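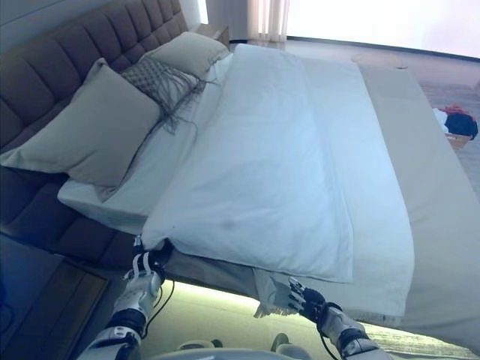
Skivlow forum > Control and planning > Bimanual

Thread: Arms fight each other on duvet pull, force limit trips

pirkeron_naveed
We're working on bed making with two arms and I'm stuck on the pull. Planner is Skivlow, both arms running as one bimanual group. The grasp on the duvet edge is fine most of the time. The trouble starts when both hands have hold of fabric and the planner asks for a coordinated move towards the foot of the bed. Within a second or so the wrist force on one side climbs past the limit and the whole group stops.

Limit is 30 N per wrist. Control loop is fine, no missed cycles in the log. The same trajectory with nothing in the hands runs clean every time.

I've tried slowing it down to half speed and it still trips, just later.

tatty_gain
Are you using the rigid object constraint between the two grippers? That's the default for the bimanual group. It holds the relative pose of the hands fixed, which is right for a tray and wrong for cloth. Any small error in either arm goes straight into tension.

pirkeron_naveed
Yes, default. I assumed it would go slack if the cloth did.

tatty_gain
It doesn't know about the cloth. It only knows about the two hand frames. Set relative_constraint to bounded and give it a range. For bedding we use a maximum hand separation and no minimum.

Adeel Baloch
I'd disagree with fixing this in the planner. If you loosen the constraint there you still have two stiff position controllers pulling on the same piece of fabric. Put admittance on both arms along the pull direction and leave the plan alone. We did this on Adura last July and force trips went from 13 in a run of 68 pulls to none.

tatty_gain
Were those all duvets?

Adeel Baloch
Flat sheets mostly. A few duvets.

tatty_gain
Then I don't think it carries over. A duvet is heavy and the filling drags on whatever is underneath, so the force goes up even when the arms agree perfectly. With admittance along the pull the hands give way and the duvet ends up short of the foot. You've stopped the fault and not done the job.

Adeel Baloch
Only if the gains are too soft. Ours stopped short by up to 5 cm and a second pull took care of it.

mosswick
Two separate questions before anyone changes gains:

1. Do both hands have the same layer? If one has the duvet and the other has a throw or a runner, there is no shared object and you shouldn't be using the bimanual group at all. Plan them as two single arms with collision checking between them.

2. What frame is the force limit in? Older Sial drivers report in the sensor frame with no gravity compensation for the hand. You lose part of your 30 N before you touch anything, and how it splits across the axes changes as the wrist turns.

pirkeron_naveed
1. Not always. The grasp detector picks by edge and corner score and doesn't have a label for layer. Fringes score very high as corners, so when there's a throw about it will often take that with one hand and the duvet with the other. I hadn't tied that to the trips.

2. Sensor frame, and no, compensation was off. Will turn it on.

mosswick
I'd start with 1 then. Even a crude segmentation mask per layer would do. Reject the pair if the two grasp points come from different masks.

Adeel Baloch
Agree on that one. No controller will sort out a wrong pair.

pirkeron_naveed
Update. Gravity compensation on, mask check added, constraint set to bounded with a maximum only. I went through the old logs too, and most of the trips were mixed pairs. Same layer pairs now get through the pull, apart from a few where the duvet was caught under the pillows and the force was real, so I want it to stop there.

Haven't tried admittance yet. Adeel, could you post your gains?

Adeel Baloch
They're in the Adura config, under arm_common. Halve the damping if your hands are lighter than ours.

tatty_gain
I'd still leave it off for duvets.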